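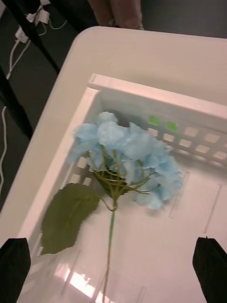

BENDSIDE, Monday, August 8, 2022

Mererid Kneath has the kettle on before I've got my coat off, and she is already telling me about hydrangeas. "We started with blocks and cups, like everyone does," she says, "and the arm got quite good at blocks and cups. Then Aslak brought in a bag of artificial flowers, and oh, the trouble we had!"

She and Aslak Björklund gather examples for Varneler, where a learning system studies how people guide a gripper through small household jobs. Each try is recorded from the wrist, so the flower, the white bin and the two black fingers are all in view. A shift runs to 16 tries per flower colour, with a break in the middle (and biscuits, I'm pleased to report).

"The stem is such a skinny thing," Mererid says. "You want to come at it squarely, and there's a big leaf waiting to get in your way. And the bin is shiny on the bottom, so you get a glare right beside the stem. I used to fuss about that. Now I leave it - the system will meet plenty of shiny floors in its life."

Does she keep the clumsy tries? "Most of them," Aslak calls from the other room. "We mark them, and Embla Lindqvist goes through the lot in the evening."

They began in February with five objects. Next week it's tea towels, and Mererid has been practising her folding.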